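Search this site Search Advanced Reset
Last updated 2023-06-02

3. Looking after the rack cell

The Gilemis cell is the smallest of our setups and the one I've spent the most time crouched beside. It has a two-armed robot with multi-fingered hands, a shoe rack, a handful of slides and slippers to put on it, and a stretch of grey carpet. We picked the furniture before we thought much about the robot, and I'd do that again, as a cell that looks like a front hall gets you front hall problems. 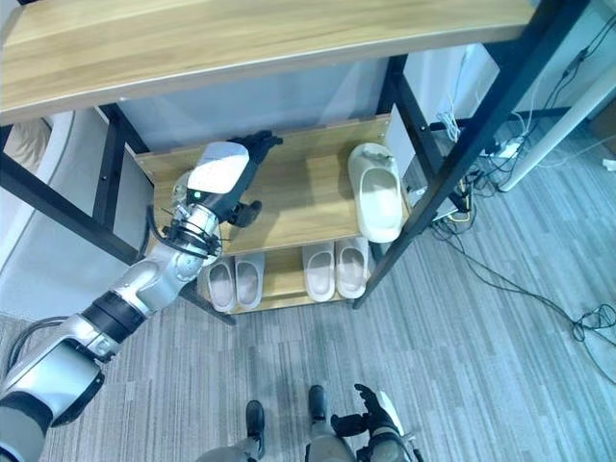
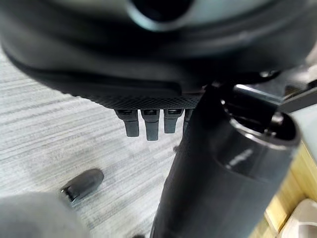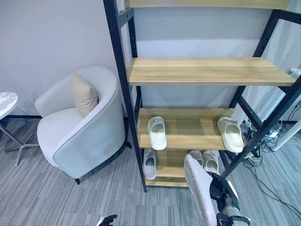
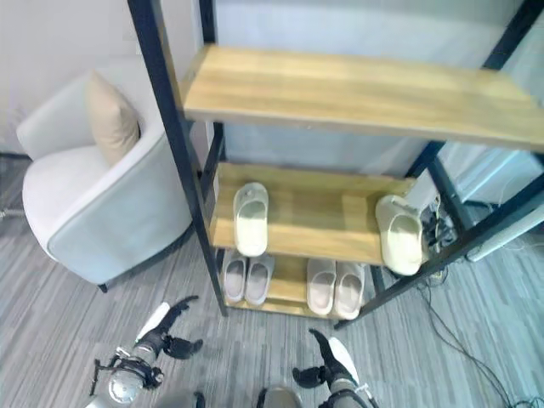

Figure 3. Views in the Gilemis rack cell, from head and wrist cameras.

3.1 Rack placement

Our first mistake was treating the rack as fixed. It's fairly light, and a hand that catches a shelf edge can nudge the whole thing across the carpet a few millimetres at a time. By the end of our February block it had crept 9 mm, and the lower shelf was where most of the missed placements turned up. We now check two corners against a cardboard template before every session (I tried coloured tape first, and it peeled). If the rack is out, we push it back and leave the calibration alone.

3.2 Hands and wrists

Of the 516 episodes we logged, 216 needed somebody to step in, and I'd put a good share of those down to fingers that were a little slack. So the hands get a look-over every morning: open, close, spread, then each thumb by itself. Any finger that lags the others gets its tendon tension reset using the Brandora jig — fiddly, but quicker than swapping the hand. We also wiggle each connector at the wrist with the power off. Cable ties get trimmed flush if they're anywhere near a moving joint, and I'll admit I'm not as tidy about that as I should be!

The wrist cameras are wiped with a dry cloth and nothing else. Carpet fluff is the main enemy, and it finds its way into the finger joints too, where a soft paintbrush shifts most of it.

3.3 Restarting after a fault

The Kiss scheduler stops both arms when either one reports a torque fault. That was a nuisance until we wrote down a restart order and stuck to it: arms back to the rest pose, slippers off the middle shelf, hands homed, then the head camera. Homing with a slipper still under the palm gave us a bent fingertip in our second week, and the spare had to come over from the Gresham lab. We keep 2 spares on hand now, bagged with their screws.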